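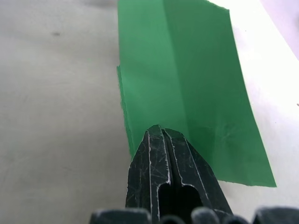

A creased sheet of green paper on a work surface.

Stedon promise a new stand by March. Haven't we heard this before?

Stedon Rovers have told supporters that work on a covered east stand will begin at the end of the season, with 1032 new seats ready for use by next March. The club announced the plan on its website at 6 p.m., a few hours before kickoff in a home match it went on to lose 3-1.

It is the third time in five years that the club has said it will build on the east side of the ground. The first plan was dropped when the contractor pulled out. The second got as far as a model in the clubhouse bar, which was later moved to make space for a pool table. Fans who stood in the rain through the second half against Samarakoon Town could be forgiven for waiting to see a digger before they get excited.

Club chair Kumudini Bhattacharjee said this version was different. "We have a partner, we have a design and we have a start date," she said. "I know people are tired of hearing it. I am tired of saying it."

The partner is Prevance, a building firm that has put up two school gyms in the county and has never built a soccer stand. Its name will go on the stand for ten years and on the front of the home shirt for three. The club would not say how much Prevance is paying for either, or whether the shirt money is part of the building budget or separate from it. Asked twice, Bhattacharjee said the details were "still being tidied up."

There is a fair question about who the seats are for. Stedon's average home crowd this season is 788. The ground already holds more than twice that, and the only game in recent memory to come close to selling out was a cup tie against Heltano two years ago, when tickets for kids were free. Adding 1032 seats to a place that is mostly empty is a strange way to fix a roof problem.

The club's answer is that promotion would bring bigger crowds and that the league above has stricter rules on covered seating. That may be so. Stedon are eleventh. They have taken four points from their last seven games and sold their leading scorer in the winter, and the manager has been asking since preseason for a left back. He did not appear at the announcement, and after the loss he took only questions about the match.

"We gave away a bad goal early and then we chased it," he said. On the stand, he said that was "one for upstairs."

Season ticket holders have something more immediate to think about. The cheapest adult season ticket will go up by $40 in the summer, a rise the club describes as a "ground improvement contribution." It applies whether or not the building work starts on time. There is no word on a refund if it doesn't start at all, and the notice sent to supporters does not mention the possibility.

Mehwish Bugti, who runs the supporters' group, said members had been shown the drawings but not the numbers. The group asked in writing for a copy of the agreement with Prevance and was told it was confidential.

"They want us to pay toward it, so I think we should get to read it," Bugti said. "We'd love a roof. Nobody over there is against a roof. We've just been here before, and the last time our money went into the general pot and we never found out what it was spent on."

Bhattacharjee disputes that. She said the money raised for the previous plan was used to repair the floodlights and replace the turnstiles at the north end. The new turnstiles are there, it's true. Two of the three were working before the Samarakoon game, and the line ran back to the parking lot.

Then there is the matter of where people will stand while the work goes on. The east terrace would close for the whole of the summer and, on the club's own schedule, for at least the first half of next season. Fans who use it will be moved to the south end, behind the goal, where there is no cover either. The away section would shrink. The league has yet to approve that, and a spokesman said only that it had received some paperwork from the club and would look at it.

The town has yet to sign off as well. A permit was granted for the last design, but that was a smaller stand with a lower roof, and neighbors on the east side objected even then. The club says it expects a decision before the season ends. A town official said a new application had not arrived.

None of this means the stand won't go up. Prevance has finished its other jobs, and the drawings look sensible enough, with good sight lines and proper access for wheelchair users, something the ground has needed for years. But a start date without a permit, a price or a published contract is a hope.

The supporters' group will meet in the clubhouse next week at 7:30 p.m. and has invited Bhattacharjee to take questions. She had not replied by the time of writing. Stedon's next match is away at Heltano, who are second and have won 34 of their last 50 league games at home.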